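Sleep Regularity and Self-Reported Worry in First-Year Students
Final report, Research Methods in Psychology
Submitted 18 May 2018

Background

Many studies of sleep and anxiety in college students look at how long people sleep. Fewer look at whether they go to bed at the same time each night. Our group wanted to know if first-year students with irregular bedtimes also report more worry, even when their total hours of sleep are similar to everyone else's.

We expected a link, but a modest one. Worry can keep a person awake, and a late night can make the next day harder to handle, so we did not plan to make any claim about which comes first.

Method

Participants were first-year students living in two residence halls, Villotham and Grekia. We put up sign-up sheets in both halls in September and sent one reminder by email. In total 216 students signed up and 214 returned usable diaries. The other two diaries had no bedtimes filled in and were left out.

Each student kept a paper sleep diary for 3 weeks. The diary asked for bedtime, estimated time of falling asleep, wake time, naps and caffeine after dinner. At the end of each week students also filled out the Adov Worry Checklist, a short form written for this course by an earlier class. It uses a five-point scale and takes about 3 minutes.

Regularity was scored as the standard deviation of bedtime across all the nights recorded. A higher number means a less regular sleeper. Weekends were included, although we also ran the scores without them.
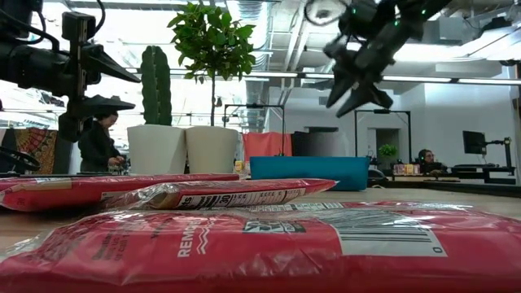 Diaries were entered by hand into a spreadsheet. Two group members entered every diary separately and we compared the files. Most mismatches were bedtimes after midnight that one person had typed under the wrong date. These were checked against the paper copies and fixed before any analysis.

Results

Students with less regular bedtimes had higher worry scores. The correlation was small but it held after we controlled for average hours of sleep. Average hours alone had almost no relationship with worry in our sample.

Leaving out weekends made the link weaker. Caffeine after dinner was related to later bedtimes but not to worry. The two halls did not differ on any measure.

Discussion

The results agree with what we expected, with some limits. Everything was self-reported, and some diaries looked as if several days had been filled in at once with the same pen. The Adov checklist has not been tested outside our department, so the scores cannot be compared with published norms. Students who sign up for a sleep study may also be the ones already having trouble sleeping.

We had hoped to include Khunthong Hall, where most of the transfer students live, but approval came after data collection had started. A later group could add that hall and use wrist trackers for at least part of the sample. It would also help to collect a worry rating every evening, so that one night's bedtime could be compared with the next day's score.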